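Teaching a Planner Where the Hand Is

At Niskanen, the hardest part of hanging things up is the software

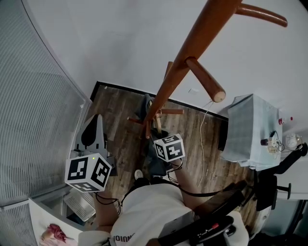 Reaching toward the coat rack with a marker cube at each arm. A thin white cable hangs from one of the pegs.

A coat rack is a hard test for a motion planner. The pegs stick out in different directions, and a cable on one of them can swing into the path of an arm.

Niskanen builds planning software for two-armed robots, and it starts with people. A person reaches for a peg, and a program called Horell works out where each arm is from the black-and-white patterns on the cubes. The patterns are flat and their size is known, so one clear face is enough to give position and angle.

The trouble comes when a cube turns away. The first version of Horell guessed through the gap, and the planner learned some very odd elbows. The current one marks any gap longer than 300 milliseconds as missing and leaves it out of training.

A second tool, Rullum, turns the arm paths into motions a robot can follow. It tries 64 candidate paths for each reach and drops those that break a joint limit. The team has processed over 830 reaches this way.

Thin cables are still a weak spot. Rullum treats them as solid rods, so it swings wide and wastes time. A fix is planned for December, along with support for 3 more types of arm.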